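Storage & Handling Board > Small Warehouse > Pallet racking or more mezzanine? Running out of floor

ayten_k
Hello all. I am responsible for the stock of a small distributor of kitchen and door hardware. Our company is Brekeck, we have one building and one loading door. I write here for the first time, please excuse my English if something is strange.

Our situation. The hall has standard pallet racking, four levels high, wide aisles for a counterbalance truck. Behind the racking there is a mezzanine with hand shelving where we keep the small parts. We have 2,000 item numbers in the system. In January the owner bought the remaining stock of a competitor that closed, and since then I have pallets standing in the aisle every morning. The driver must move two of them before he can reach one. You can imagine the mood.

The owner has two offers on his desk:

1. Pratine, a racking dealer, wants to take out all the wide aisles and give us narrow aisle racking with a new reach truck.
2. Karabulut, a steel builder, wants to make the mezzanine bigger, over the packing area.

I have my doubts with both. The reach truck needs a better floor than we have, I think. The bigger mezzanine gives more shelves, but my problem is pallets, and I can't put pallets upstairs with one old goods lift.

Has someone here made this choice with a hall of similar type? What would you ask the dealers?

The products are mostly long and thin or small and heavy. Pull bars, hinges, screws, hooks. One of the slow ones: 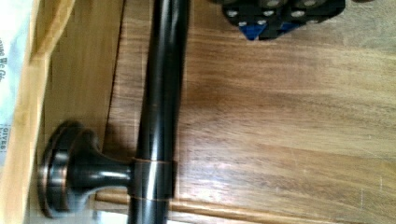
Bar pull, dark bronze finish with the copper-colored lines. Very nice and very slow.

Thank you in advance,
Ayten

forkside
Welcome. First question before anybody spends money: how full are the pallet positions you have? I don't mean how many positions have a pallet. I mean how much air is above each pallet. If all your beams are set for full height pallets and half of what you store is hardware on half height pallets, you can drop the beams and get another level for the price of the beams and a weekend.

Heavy hardware pallets are nearly always short because they hit the weight limit first.

ayten_k
That is a good question and I am a little ashamed that I did not measure it. I went with a tape at lunch. The beams are all at the same distance in the whole hall, from the day it was installed. Many of the hardware pallets fill less than half of the opening. The competitor's stock is even lower, they packed it in flat cartons.

But if I add a level, is the load for the frame not too high? The pallets are short, yes, but they are heavy, it is steel and brass.

forkside
Yes, and that is the right thing to worry about. Check the load sign at the end of the row. You need two numbers from it, the load per beam level and the total load per bay. More levels at smaller spacing is usually kinder to the uprights for buckling, but the total load per bay and the floor anchors still count. Do not move a beam before the manufacturer or a rack engineer has given you the new configuration on paper. Then change the sign.

If there is no load sign, stop reading this thread and solve that one first.

dockplate69
I'll be the one who disagrees. Moving beams is fine but you are buying yourself one year. You took over a whole company's stock. Do they intend to sell it or to keep it as a museum? If it's a permanent product range then go narrow aisle now, while the owner has his checkbook open. He won't open it again for a long time. I went through this. We "optimized" three times and paid a crew every time, and at the end we bought the reach truck anyway.

forkside
And I have seen a place buy the reach truck and find out that the slab was too uneven for the mast height. They ran it at the lowest two levels until the floor was ground. So it depends, doesn't it.

dockplate69
That's a purchasing mistake. Floor survey comes before the order. Any dealer who skips it is not a dealer I would use.

ayten_k
The Pratine offer has 6 pages and I looked through it again. The word floor is there one time, in the sentence "customer provides suitable floor". Nothing about a survey. So this is one question I will send them today, thank you both.

About the museum: the owner says that he keeps the fast items and the rest will be sold out. He did not say until when. I made a list from the old sales data of the competitor, and a large part of it did not move at all in their last year.

M. McIntyre
Hello Ayten. I do slotting for a living, so I come from another side. I would not talk to any dealer until the dead stock is out of the racking. You are about to pay for storage positions in order to hold goods that nobody wants. It does not matter if the position is made by a new beam or a new truck.

What I would do, in this order:

Take the sales lines of the last twelve months, count the lines and not the pieces. A screw that sells 10,000 pieces in two orders is a slow item.

Sort them. You will probably find that 100 item numbers do most of the picking.

Put those in the golden zone of the hand shelving, between knee and shoulder, as near to packing as possible.

Everything with zero lines gets a date. Until this date it can sit in the top level. After it, it goes to a clearance buyer or to scrap, metal has a price.

Only after this you count how many pallet positions you really miss.

Maëlle

dockplate69
Agree with the sorting, not with the waiting. Clearing dead stock takes months, because the owner will say "but we paid for it" about every single carton. Meanwhile there are pallets in the aisle, and pallets in the aisle is how people get hurt. Rent outside space for the slow stuff, tomorrow, and do the rest in peace.

M. McIntyre
For a short time, yes, why not. But with an end date in the contract. Outside storage is the place where dead stock becomes immortal.

pickface
Can I ask something on the side? For the small parts upstairs, what containers do you use? We have plastic bins with open front and ours are breaking at the lip. We looked at Brarkeck bins but the price per bin made my boss laugh.

ayten_k
We have a mix, sadly. Plastic bins for screws and hinges, cartons cut open for the hooks. The cut cartons are bad, after some weeks the front hangs down and the label with it. A few shelves have wooden boxes, which I like more than my colleagues do. They are heavier and you can't see from the side what is in them. But the cut-out handle is good for pulling a box toward you, and you can screw a label holder into the wood.

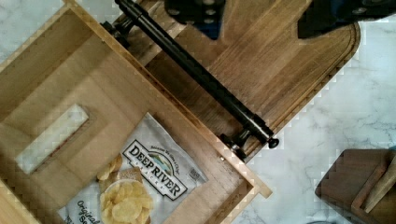
Light wood box with a handle slot, seen from the top.

pickface
Thanks, that is useful. Do the wood ones all have the same size? That is what kills us, every bin type has another width and the shelf never comes out even.

ayten_k
No, not all the same, and you are right, this costs space. When I make the new layout I want only two widths, one exactly the half of the other. The depth should be the same as the shelf. Now many boxes are shorter than the shelf and behind them is a dark place where things go to disappear.

forkside
Two widths is a good rule. Whatever you buy, buy a sample of both and put them on your own shelf before ordering the rest. Catalog sizes are often measured at the top rim and the shelf uprights don't care about the catalog.

Also, wood and fire load. If you go from a few wooden boxes to a full mezzanine of them, ask your insurer. Same with plastic, to be fair.

dockplate69
We are talking about bins now and the pallets are still in the aisle.

ayten_k
You are right :) Here is what I have until now, please correct me.

I found the load sign. It is behind a fire extinguisher at the end of row two, and it gives a load per level and per bay. I sent a photo of it to the rack manufacturer with the question about one more level. They answered that they need the upright profile and the thickness of the base plate also, so I will measure this tomorrow before the morning truck comes at 7.

I asked Pratine about the floor survey. They say they can do it but it is extra.

Karabulut I have put aside. The packing area would become dark and low, and the goods lift is the same problem as before.

The owner agrees to outside space for three months. He wanted six, I showed him the sentence from Maëlle.

M. McIntyre
This sounds good. One small thing: when you send pallets to the outside space, label them on two sides and write the location in the system as its own zone. Otherwise your pickers will search for them in the hall and report them missing. I have seen whole reorders placed for goods that were standing across the street.

dockplate69
Ask Pratine if they deduct the survey from the price when you order. Ours did.

I still say you'll have the reach truck within two years.

ayten_k
It is possible. But then I will know how many positions I need, and today I don't. I will ask about the deduction.

Does anyone have experience with selling slow door hardware in one lot? A clearance buyer offered by the kilo and it felt very low to me, but I have no comparison.

pickface
By the kilo is scrap price with a friendly face. Try to separate the solid brass first and get a price on that alone. Then offer the complete sets, with screws in the box, to somebody who sells renovation leftovers. Sets without screws you can forget.

forkside
What he said. And keep back a few of each handle that you sold in the last years. There will be a customer who needs one more to match his kitchen.

ayten_k
That customer already called this morning. He needs two.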